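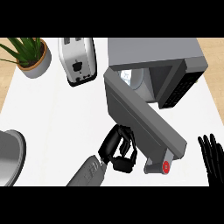
Kitchen counter, plant, toaster. Coffee not included.

Ok so quick one before I lose the whole evening again. The Fontana redesign is live. Has been since October but I kept promising a write up and then not writing it up, so Princess Agbayani has started putting "blog??" in the calendar every week and I can't look at it any more.

Backgound for anyone new. Fontana is our booking site, small team, used to be one enormous stylesheet and a pile of jQuery that nobody wanted to own. 1,015 color declarations in that stylesheet. I ran a script. 128 different values, and a good chunk of those were grays. Grays you could not tell apart on any monitor in the office. We tried.

The plan was simple, move everything over to Stalus, our own little set of design tokens, and rebuild the page templates on top. Colors first, then spacing, then type. Ship each one separately. Go home on time.

Colors went fine. Boring even. Find the value, swap it for the variable, look at the screenshot diff, next. I did most of it with headphones on. The only ugly part was the emails, which can't use custom properties in half the clients we care about, so there's a build step that flattens everything back to plain hex. It works. I don't love it.

Spacing is where it went sideways.

The old site had margins on everything. Top margins, bottom margins, negative margins fixing other margins. Take one out and the search results page slides up under the header. I wanted to kill all of it and use gap in flex and grid containers, and for new components that's great, really great, I'd never go back. But the old templates have wrappers inside wrappers inside wrappers, and gap only works on direct children, so I spent a lot of days just deleting divs. Then finding out which div had a click handler on it. Then putting the div back.

Princess found the worst one. A wrapper called .inner-inner-fix that held the date picker in place on tablets. No comment, no ticket, commit message was "fix". We took it out and the picker opened off the left side of the screen, but only in landscape, and only if you'd already scrolled. She ended up rewriting the whole positioning piece in an afternoon. It's a third of the size now and I understand it, mostly.

Then the sticky header. Oh man. position: sticky stops doing what you want the second some parent has overflow: hidden on it. I know this. I have known this for years. Still lost most of a day to it, going up the tree in dev tools one element at a time. The parent in question had overflow hidden to hide a horizontal scrollbar that was caused by – yep – a negative margin. Took out the margin, took out the overflow, header sticks. Two lines deleted.

Wrote a lint rule after that so it warns when anybody adds overflow: hidden to a layout container. It has already yelled at me.

Type was the part I was scared of and it was ok. We moved to fluid sizes with clamp() and dropped 3 breakpoints completely. The one gotcha was zoom. If your middle value is only viewport units then the text hardly grows when somebody zooms in, and that's bad for the exact people who need it. So mix in some rem. I test at 200 percent on every template now. Should of been doing that from the start.

Things I'd do different:

Screenshots tests before touching anything. We set up Wullari (our screenshot runner, very homemade) halfway through colors, so the first chunk of pages had no baseline and I was comparing by eye with two browser windows next to each other. Dumb.

Delete dead CSS first. I converted whole sections for pages that don't exist any more. There was a holiday banner in there. Beautifully tokenized, that banner.

Talk to the content folks sooner. They had been pasting inline styles into the editor to get around our old heading sizes, and of course those didn't move when everything else did. For a while the help pages looked like ransom notes.

Still to do – dark mode, which should be easy now that the colors are all in one place (famous last words), and the Skorstead pages, which are on a separate template system that I have avoided opening. Princess opened it once. She closed it again.

Someone asked me for the lint rule, I'll clean it up and post it, it's got my paths hardcoded in it right now. Also the comments on here are broken on mobile, I know, it's an old theme and it's on the list. Email works.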